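News from the Back Bench: Two Grippers, One Screwdriver

Hello again, everyone, and a very warm welcome to those of you who joined us at the September open night (the kettle has since been replaced, thank you for all the kind notes about it).

Plenty of you have been asking how the gripper comparison is coming along, so Priya Brannigan has let me take over her usual spot in the newsletter to tell you. The short version is that we're well into it and having a lovely time. The longer version follows, because I have never managed to write a short one.

As regular readers will remember, we set out in autumn to choose the fingers for our pair of Cele arms before the spring workshops start. We had two kinds in the running: the flat rubber pads that came from Billden, and the ribbed orange ones that Karabo Adams has been printing for us in a softer material on the Sament machine in the hallway. Each set was to get 372 picks, shared out over a good mix of objects, with the same person at the controls for both halves so that nobody's favourite got a head start. Ro-un Bang drew the job and has been very patient with the rest of us leaning over the table.

The flat pads went first. They were excellent on boxes and blocks, as you'd expect, and rather hopeless on anything round. Of 30 tries at lifting the marker pens, 11 ended with a pen on the floor, and Pascal Delorme has a small bruise on his shin from crawling under the desk after one of them.

Now it's the turn of the ribbed pads, and we've moved on to the tool round. I was most looking forward to this one, as a handheld electric screwdriver is an awkward customer - a fat body, a thin bit at one end and the weight never quite where you think it is. The second arm takes hold of the tool while the first waits close by with its own orange pad, and the view from the wrist camera gives you a fair idea of how little room there is between a good grip and a poor one.
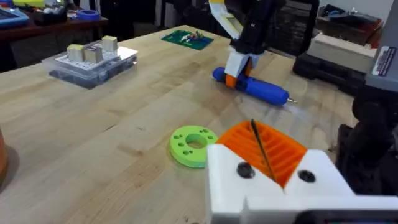

What we've learned so far

The ribs do seem to help on curved things, though they want a firm squeeze before they settle, and Ro-un has been nudging the closing force up a little at a time. Theda Stöcker wondered whether slanted ridges would let a tool twist in the grip, so she's added a turning test to the sheet: pick up, rotate the wrist, rotate it back, set down. We're only partway through those and I won't spoil the results by guessing.

The wrist camera has been a bit of a revelation for me. I'd always judged a grip from my chair across the room, and from there everything looks fine! Up close you notice when a pad is meeting an object at a slant. Karabo would like to try a version with finer ribs, and Pascal wants the Stosell controller on loan again so we can compare how smoothly each one closes.

If you'd like to come and watch, the bench is running most evenings from seven. Please bring along any odd-shaped tools you can spare for a night (labelled with your name, please, we still have three sets of pliers looking for their owners). The full tally sheets will be pinned up beside the door once the second set is finished, and Priya will be back in this spot next month.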